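Llevo años guardando notas sobre el chapado de madera y al final me he animado a ordenarlas en forma de artículo para la enciclopedia del taller. Aviso de que escribo en primera persona y que me voy por las ramas (¡perdón por el chiste!), pero los datos están revisados y, cuando algo es manía mía, lo digo.

# Chapado de madera

El **chapado** (o chapeado, según a quién le preguntes) consiste en cubrir un soporte con una hoja muy fina de madera, la **chapa**. El soporte puede ser madera maciza de menos precio, contrachapado, aglomerado o tablero de fibras. La hoja suele rondar el medio milímetro en la producción industrial actual, aunque las chapas antiguas, cortadas con sierra, eran bastante más gruesas y por eso aguantan tan bien los lijados de varias generaciones.

Mucha gente usa «chapado» como sinónimo de mueble malo, y a mí me da una rabia tremenda. Algunos de los muebles más finos de la historia europea están chapados de arriba abajo, y hay macizos que son un desastre de construcción. También conviene separar la chapa del **melamínico**, que es un papel impreso con dibujo de madera e impregnado de resina. Uno es madera y el otro es una imitación impresa, con sus ventajas (resiste mejor las manchas, por ejemplo).

## Un poco de historia

La técnica es antiquísima. En el Egipto faraónico ya se pegaban láminas finas de ébano y otras maderas apreciadas sobre piezas más corrientes, cosa bastante lógica en un país con pocos árboles de buen porte. Los romanos también le cogieron el gusto, y Plinio el Viejo se quejaba por escrito de la moda de forrar una madera barata con otra cara. Me encanta que la discusión venga de tan lejos.

Luego hubo un largo bache y el chapado volvió con fuerza a partir del Renacimiento, de la mano de la marquetería. En los siglos XVII y XVIII los ebanistas franceses, holandeses e ingleses lo llevaron a un nivel que todavía asusta. Con el XIX llegaron las máquinas de corte a cuchilla y el torno de desenrollo, y la chapa pasó a ser un producto de catálogo.

## Cómo se obtiene la hoja

El tronco se descorteza y, en la mayoría de las especies, se cuece o se vaporiza para ablandar la fibra. Después viene el corte, y de ahí sale casi todo el carácter de la chapa:

- **Desenrollo.** El tronco gira contra una cuchilla y suelta una hoja continua, como quien desenrolla papel de cocina. Da dibujos anchos y algo salvajes. Es lo normal en el contrachapado.
- **Corte plano.** La cuchilla baja en paralelo al centro del tronco y aparecen las famosas catedrales, esos arcos apuntados que todos hemos visto en una puerta de roble.
- **Corte al cuarto.** Se corta más o menos perpendicular a los anillos y salen líneas rectas y apretadas. Mi favorito de largo.
- **Aserrado.** Lento, caro y con mucho desperdicio. Hoy queda casi para restauración y para instrumentos.

Las hojas que salen de una misma pieza se apilan en orden y así se venden. Esto es importantísimo, pues si alguien te baraja el paquete, adiós a los dibujos casados. 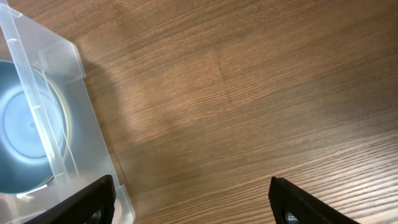
*Superficie de veta fina en tonos miel y chocolate.*

## Leer la veta

En español decimos «veta» para casi todo, pero yo distinguiría la dirección de la fibra, la textura (el tamaño de los poros) y la figura, que es el dibujo que resulta de todo lo anterior más el corte. La misma especie puede parecer dos maderas distintas según cómo haya pasado por la cuchilla.

La luz también manda lo suyo. Una chapa con fibra ondulada cambia de claro a oscuro cuando te mueves a su alrededor, porque las fibras reflejan la luz en direcciones diferentes. Trefor Maddocks, que me enseñó lo poco que sé de restauración, me hacía mirar cada hoja a contraluz y luego girarla media vuelta antes de decidir nada. Al principio me parecía una pérdida de tiempo y ahora hago exactamente lo mismo, claro.

Otro detalle: la hoja tiene cara buena y cara menos buena. Al cortarla, el lado que toca la cuchilla se abre en grietas minúsculas, y esa cara absorbe más tinte y refleja de otra manera. Si alternas caras en un tablero grande puedes acabar con un efecto de franjas claras y oscuras que no habías pedido.

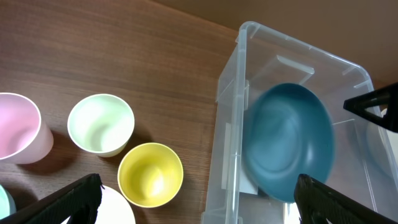 ## Juntas y casado

Como los troncos tienen el ancho que tienen, cualquier superficie grande necesita varias hojas unidas. El modo de colocarlas se llama **casado**, y los sistemas principales son estos:

1. **En libro.** Se abre cada hoja como una página y el dibujo queda en espejo.
2. **A la corrida.** Las hojas se ponen una al lado de la otra sin voltear, y el motivo se repite.
3. **Al azar.** Se mezclan a propósito para imitar tablas sueltas.
4. **En punta de diamante.** Cuatro piezas en diagonal que se encuentran en el centro. Precioso y muy poco agradecido: el menor error se ve desde la puerta.

Una junta bien hecha apenas se nota al tacto, aunque el ojo la encuentre enseguida por el salto del dibujo. Para cortar los cantos se sujetan las dos hojas entre reglas y se repasan juntas. Yo uso cinta de papel engomado por la cara vista, que al secarse encoge un poco y aprieta la unión. Meron Tekleab, con quien compartí banco una temporada, prefiere cinta azul de pintor y le queda igual de bien, así que no voy a hacer religión de esto.

## Colas y prensado

La cola caliente de origen animal fue la reina durante siglos y sigue siendo mi recomendación para restaurar: se reblandece con calor y humedad, y quien venga detrás podrá deshacer tu trabajo sin destrozarlo. La cola blanca es cómoda, pero puede ceder un poco con el tiempo. En la industria mandan las de urea-formol, rígidas y rápidas en prensa caliente.
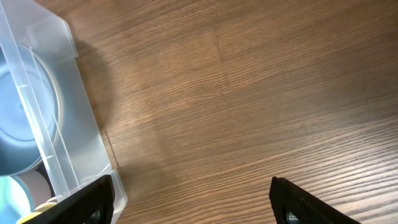 En casa se puede prensar con sargentos y dos tableros gruesos, con bolsa de vacío o, a la antigua, con martillo de chapear, que de martillo tiene solo el nombre porque se arrastra como una espátula. Lo que casi siempre olvida el principiante (yo el primero, y me salió una tapa con forma de teja) es la **contrachapa**: hay que forrar también la cara de atrás, para que el tablero tire igual por los dos lados. Sin ella, lo normal es que se curve.

## Cuidados y reparaciones

El enemigo principal es el agua parada, seguida del calor directo. Un paño apenas húmedo, secar enseguida y poco más. Las ceras en pasta van bien sobre acabados tradicionales; sobre barniz moderno casi nunca aportan nada y dejan una película pegajosa.

Las **ampollas** aparecen cuando la hoja se despega del soporte. Si la cola es animal, a veces basta con un paño, una plancha templada y peso encima hasta el día siguiente. Si no, toca abrir un corte fino siguiendo la fibra, meter cola con jeringuilla y prensar.

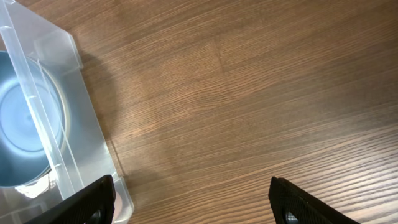

Para los cantos saltados hay que hacer un injerto, y aquí el truco está en cortarlo con bordes oblicuos a la fibra, nunca en perpendicular, que es donde el ojo se para. Guardo recortes de todo en una caja desde hace años y aun así me falta siempre el tono que necesito.

Y cuidado con la lija, por favor. Con medio milímetro de hoja no hay margen para alegrías: grano fino, taco plano y parar en cuanto el polvo cambie de color, señal de que el soporte está asomando.

## Véase también

- Contrachapado
- Marquetería y taracea
- Goma laca
- Tablero de fibras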